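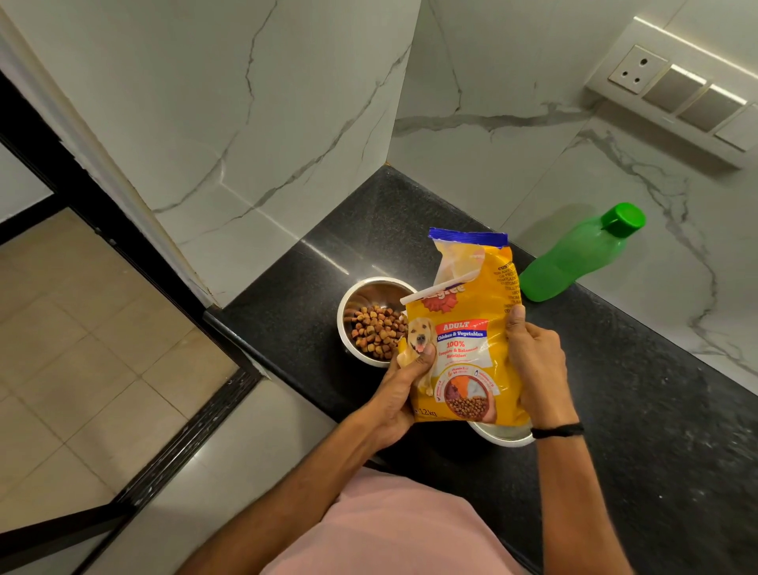
RENSTEAD, January 3, 2020 – Pet owners are paying extra for words on a bag that tell them very little, according to a label review released Friday by Pliltia, a consumer group based in Renstead.

The group read the labels on 73 dry dog foods sold in local stores. Terms such as "premium," "natural" and "vet inspired" turned up again and again, often with no explanation anywhere on the package. Only 10 of the makers answered when Pliltia wrote in September to ask what the words meant. Two of those replies repeated the label.

"We keep hearing that shoppers want better food for their dogs, and I believe it," said Nandini Thomas, who led the review. "I'm less convinced that a nicer adjective gets them there."

Pliltia did not test any food and makes no claim about which brands are safer or healthier. It suggests that owners check the life stage and the feeding chart first, then compare cost per day – a big bag with a low price can run out fast.

Citlali Salinas of Pliltia will take questions from the press at the Antoniadis Building in Renstead. The full review is free on request.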